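Fotstead Railway Trust to Release Archive Film Collection in August

The Fotstead Railway Trust has announced that a collection of restored film covering the Ustley branch will be released on disc and by download in August. The collection brings together footage shot by members and visitors over several decades, much of which has not been shown outside members' evenings.

The main feature follows the line from the exchange sidings at Fotstead to the upper terminus at Ustley. It includes a full cab ride in each direction, with the uphill journey presented without commentary so that the sound of the locomotive can be heard throughout. A second program covers the slate wharf, the locomotive shed and the former quarry incline, and includes color film of the last loaded wagons being lowered by cable.

The route has a longer history than the railway itself. A horse-drawn wagonway is recorded on the lower section in an estate survey of 1726, and parts of its stone embankment still carry the present track. The survey map has been copied for the release and appears in the opening minutes, alongside present-day views taken from the same points on the hillside.

Nhung Đồng, archive manager for the Trust, said the project had begun as a simple effort to protect the original reels.

"A number of the films had started to shrink, and our first concern was to have them copied before they could no longer be run through a machine," she said. "Once the transfers came back, it was clear that the material deserved a wider audience. There are views of the Ustley loop that none of our present staff had seen, and the signal box interior is shown in enough detail to help with its restoration."

Transfer of the reels was carried out by Plonance, which also repaired splices and replaced missing leader. Color correction has been kept light. Where scratches could not be removed without loss of detail, they have been left in place. The original soundtracks have been used where they exist, and silent sections carry either recorded train sound from the Trust's own tape library or a short spoken introduction.

The complete edition consists of 3 discs with a running time of 300 minutes. A printed booklet lists the locomotives and rolling stock shown, with the location of each sequence where it is known. The Trust would be glad to hear from anyone who can identify the remaining locations, in particular the snow scenes on the second disc and the double-headed train at an unnamed crossing.
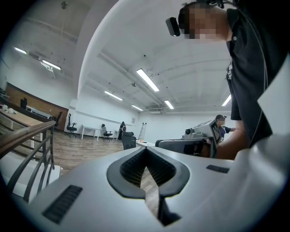
Orders placed before the release will be sent out in the order in which they are received. Copies will also be on sale at the station shop in Fotstead and at the Ustley ticket office during normal opening hours. Trust members are entitled to one copy of the complete edition at the reduced rate and should have their membership number ready when ordering.

A public showing of selected films will be held in the goods shed at Fotstead on the evening of the release. Doors open at 6:30 p.m. and the program begins at 7 p.m. Seats must be reserved through the station office. The last down train will be held until the end of the showing for passengers returning to Ustley.

The Xiong collection of lineside photographs, which was given to the Trust last year, will be on display in the adjoining waiting room. It includes prints of the original passenger cars in service and a set of negatives showing the rebuilding of the river bridge. Admission to the display is included in the normal train fare.

Proceeds from the release will go toward the repair of the water tower at Ustley and the storage of the original film. The Trust continues to accept cine film, videotape and sound recordings of the line in any condition. Owners who wish to keep their originals may lend them for copying, and loaned items are normally returned within 5 weeks. Material should not be mailed without first contacting the archive office at Fotstead station.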